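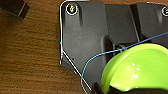
A grey housing with its cabling on the bench, seen from the wrist camera.

Research news | Robotics and automation

Robot that checks for cables before it lifts gets fewer snags in Veltwood trial

A robot arm that stops to work out where the cables run before it picks anything up has made far fewer mistakes in a series of tests on part-dismantled appliances, according to results released by the Veltwood workshop in June.

The method is called Custa. It was developed by a small group at Veltwood led by Gregor Pringle, working with the recycling firm Omitico. It is meant for jobs where old household machines are taken apart by hand at present and where loose wires are a common cause of trouble.

Wires are hard for robots. They bend, they cross one another and they often disappear under a part and come out somewhere else. A gripper that takes hold of a plastic cover may also take hold of a cable lying over it, or may pull on one that is still fixed at the other end. Either can tear out a connector or drag the whole unit across the bench.

The usual answer is to have a person clear the cables away first, or to cut them all at the start. Omitico wanted neither. The firm resells circuit boards and motors in working order, and a board with its leads cut short is worth a good deal less to a buyer.

Custa uses a small camera at the wrist of the arm. Before each lift the arm makes a short pass over the object and takes a set of close views. The software traces every cable it can find as a line, then marks the places where a line goes out of sight, such as under a cover or into an opening in a housing. Each of these places is treated as a point where the cable might be fixed.

The arm then chooses where to grip. It gives a low score to any spot where closing the fingers would trap a cable, and a low score to any direction of lift that would pull a cable tight. If every option scores badly, it moves a cable aside with a slow sideways push and looks again.

"We had spent a long time trying to get the full shape of the cable, including the hidden parts, and it was slow and often wrong," said Mr Pringle. "For lifting, you mostly need to know where it goes out of sight. Once we settled for that, the thing became quick enough to use."

The group tested the method on 228 lifts. The units were laid on a wooden bench under ordinary room lighting, with covers, screws and wiring in whatever state the hand workers had left them. Another 200 lifts were done with the same arm and gripper using Veltwood's earlier software, which looks only at the shape of the part to be picked up.

With Custa, 2 lifts ended with a cable caught in the fingers. The group did not give a single figure for the earlier software, as it was stopped by hand in many cases before a snag could do any damage, but described snags as a regular event in that part of the trial.

Colour made a difference. Bright cables lying across a dark housing were traced well, as were white wires against grey plastic. Black cables on black parts were the hardest, and the arm sometimes took the edge of a moulded groove for a wire. Mistakes of that kind did no harm but cost time, because the arm would try to push aside something that was part of the casing.

Glossy parts were a second difficulty. Strong reflections on a curved shell can break a cable's line in two, and the software may then read the gap as a point where the cable goes under something. The group deals with this by taking one more view from a lower angle when it meets a gap on a shiny surface.

The checking pass adds time to each lift. In the first version it was long enough that Omitico's staff thought it unusable. The present version looks only at the area near the planned grip – a change suggested by the firm – and the added delay is now a few seconds on most units. Tangled bundles still take longer, and for the worst of them the arm gives up and calls for a person.

The training material was modest. The cable tracing was built on about 155 recorded sessions in which an operator guided the arm over opened appliances and moved wires out of the way. Mr Pringle said the range of units mattered more than the number of sessions, and that adding more recordings of the same type of machine had brought little improvement.

A second site will try the method later in the year. Egger, which repairs floor-cleaning equipment, plans to use it for removing covers before a technician takes over. The work there is different in one respect, as the units have to go back together afterwards and the cables must be left where they were found. Custa does not at present put a cable back after moving it. The group is working on this but has no results to show.

Omitico will keep one arm running at its own bench for the time being, with a member of staff nearby. The firm said it would decide on a second after it had seen how the method copes with small kitchen appliances, which have shorter leads and less room for the gripper.

The group's report, with the scoring method and a list of failed lifts, can be had from the Veltwood office on request. The recordings will not be released, as some of the units carry customer labels.

Filed under: Robotics, Recycling, Research results

Last updated: June, 4.15 pm

Contact the news desk | Copyright Veltwood | Back to top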